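Batton Guard Services Opens Second Office in Rundell
4/14/21

After a good long while of running everything out of two cramped rooms over in Flerkby, Batton Guard Services has opened a second office in Rundell, and the folks there could hardly be happier about it. The company looks after night patrols, front desk posts and event work for customers on both sides of the river, and the new place means officers who live in Rundell no longer have to drive 31 miles just to pick up their keys and radios.

Sneha Sisodia, who started with Batton as a weekend patrol officer and worked her way up to shift supervisor, will manage the office. "I know most of the gates and back doors in this town by heart," she said, laughing, "so it feels a lot like coming home." She'll have six officers to begin with, and Kyung-tae Chae will split his time between the two offices until the schedules settle down — he expects that to take until December, maybe a little longer if the Yeo Street warehouses sign on.
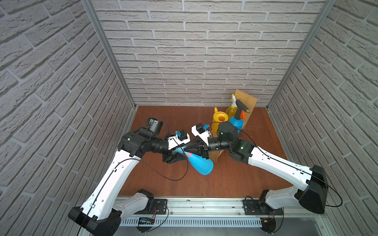
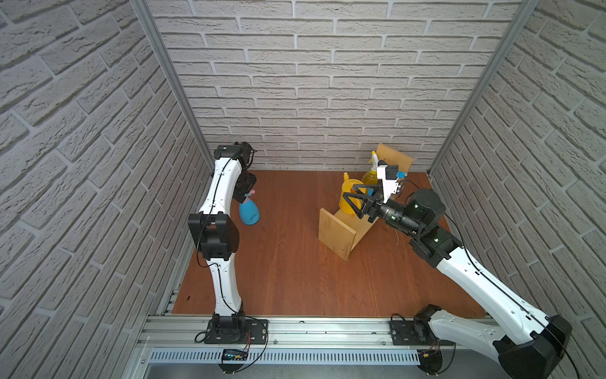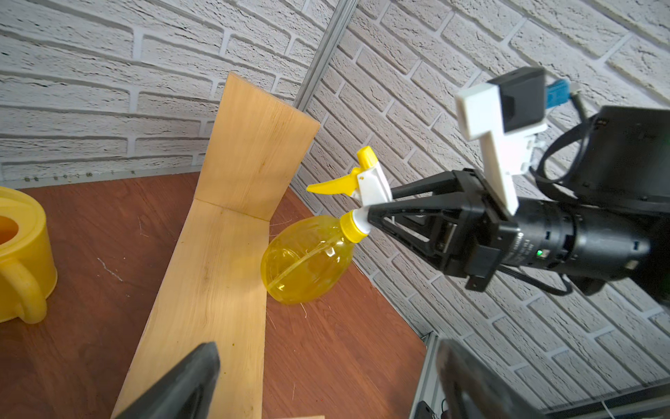
Work surface against the brick-pattern walls (first two pictures); yellow spray bottle in the gripper (last picture).

Customers with an existing contract don't need to do a thing. Phone numbers stay the same, and so do the officers people have gotten used to seeing at the door, which was a big worry for several of the shop owners when word of the move first got out. Alarm calls will still be answered in Flerkby overnight, with a Rundell car sent out when it's closer.

The new office is at 403 Rundell Avenue, on the ground floor, with parking around back. Finlay Lindsay is handling job applications for the three open patrol positions — stop in any weekday morning and ask for him, and bring your guard card if you already have one.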